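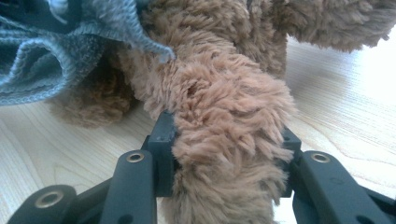

How do I wash an old teddy bear without wrecking the fur?

My daughter's bear has been through 13 years of car trips, sleepovers and one very bad stomach bug, and it smells like the inside of a gym bag. She's leaving for camp in a couple of weeks and wants to take him along. The fur is the long curly kind, and I'm scared it'll turn into felt if I throw it in the machine. The tag fell off ages ago, so I have no idea what's inside. Any advice? I've got a top loader and not much patience!
Emilian Oprea

Don't put him in the machine until you know the stuffing. Give his belly a squeeze – if it crunches or feels like packed straw, he's surface wash only. If he's squishy and springs back he's probably polyester and can handle more water, but with long fur I'd still go by hand. I did my son's dog in the bathroom sink: cool water, a tiny squirt of baby shampoo, press and release, no rubbing. Rinse it 3 times, because leftover soap makes the curls sticky. Then roll him up in a towel and lean on it hard (I kneel on mine, sorry bear). Set him in front of a fan and turn him every few hours. Mine took 2 days to dry all the way through, and I wouldn't rush that part or you'll get a musty smell worse than the one you started with. While he's still a bit damp, work through the fur with a wide comb or a pet slicker, starting at the tips. Skip the hair dryer unless it has a cool setting, I singed an ear once.
Hae-won Moon

pillowcase, delicate cycle, cold. done it 6 times with ours and he's fine, little flatter maybe. check for loose eyes first
Plerkmont mom

Thanks both! He's squishy, so sink it is. Will try the comb on his back first where it won't show.
Emilian Oprea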